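Budgeting for Hand-Held Grippers

488 shares | 100 comments

Prelwood's spending plan for textile handling began with one line: $3,953 per hand-held gripper. That covered the tool and its display, but left out pads, spare fingers and operator hours. Planside, which prepared the revised budget in June, moved those items onto a separate sheet – they recur, and the tool does not.

Pads are the first item to price. Fabric work puts the load on the pad face, and buyers should ask for pads and fingers to be quoted as separate parts. Breathnach, the second bidder, came in at $2,877 per unit with no spares included. 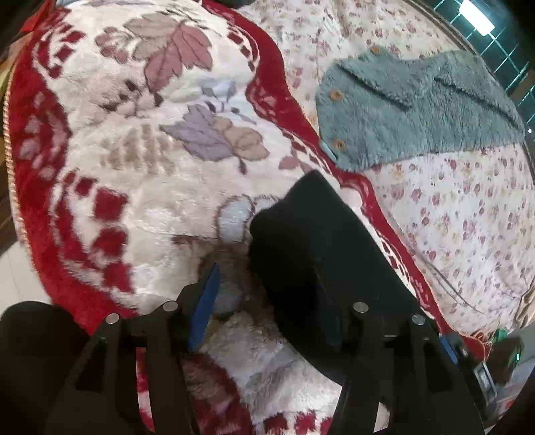

A dark folded fabric item held between the blue-padded fingers of a hand-held gripper, over a plush blanket.

The Fondville site set its order by shift hours instead of headcount. Two units can share one spare set if shifts do not overlap. Bedding and clothing should be budgeted too, as thick pile, quilted cotton and fleece each need their own trial time.

Lead time belongs in the plan as well. Fondville places its pad order with the tool order and holds back final payment until both have arrived.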